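The Case for Folding on the Bed

Residents of the Kallio building at Onberg have asked whether the next refurbishment should give each studio a folding table. The Istis housing office should decline.
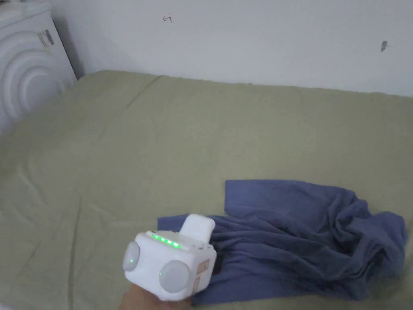 A studio has little floor to spare, and a table used for a few minutes a week occupies it permanently. The bed is already the largest clear surface in the home. A crumpled blue garment laid on a green fitted sheet can be spread, turned and folded without any further furniture. The sheet need only be reasonably flat.
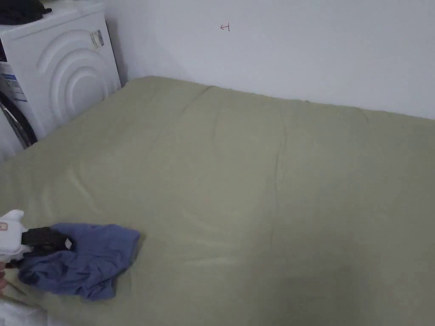 The money would be better spent on shelving, so that folded clothes have somewhere to go. Plurunholm put up three shelves per studio in June, and its residents have not asked for tables.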